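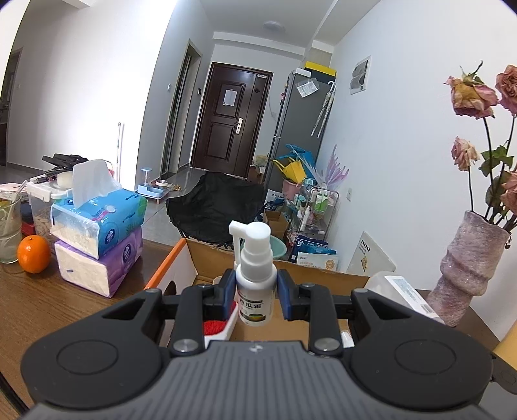

29 July 2026

Demonstrations, and what goes in them

The February version of our tidying policy had a party trick. Show it a bottle in a cardboard box on one particular table and it would pick the thing up beautifully. Move the box a hand's width to the left and it would pick up, with equal confidence, the air where the bottle used to be.

I spent a fortnight blaming the network, as one does. I changed the learning rate and put it back again. Then I sat down and watched the training clips end to end, which I recommend to anyone with a strong stomach, and found that 228 demonstrations had taught it one thing very thoroughly: where I like to put boxes.

So for Stostomance (the project name, chosen by vote, I lost) we threw out the bench and went round people's homes with hand-held grippers. You hold the thing, you do the chore, the camera on it records what the fingers see. The pictures are a mess, and I mean that as praise. A spray bottle between the fingertips, and behind it tissues, an orange fruit, a glass, dried roses in a vase, a fridge with umbrellas hanging off the side. The policy can no longer get by on memorising my table.

The method is dull to describe. We record in 11 homes and hold 2 of them back completely, so nothing from those rooms gets anywhere near training. Clips are trimmed to start before the fingers close and to stop after they open again. Then we train on the movement of the gripper relative to itself, with no fixed point in the room, and test on the rooms it hasn't met.

Result so far: in the held-back homes it goes for the object, wherever the object is. It's slower than the old one. It also hesitates in front of anything see-through, and spray bottles with long nozzles still give it pause, as the nozzle spoils the tidy shape it expects at the top. It tends to settle on the body of the bottle in the end, label and all.

Tall things inside boxes are the next headache. The fingers have to come down past the cardboard, and a good half of our clips have the person tilting the wrist to miss the edge without noticing they've done it. The arm at Cemholm can't tilt that far. I've asked for a different mount and been told to fill in the form.

If you're trying the same thing, write down which home each clip came from on the day you record it. I now have 11 clips labelled "kitchen?" and no way to place them.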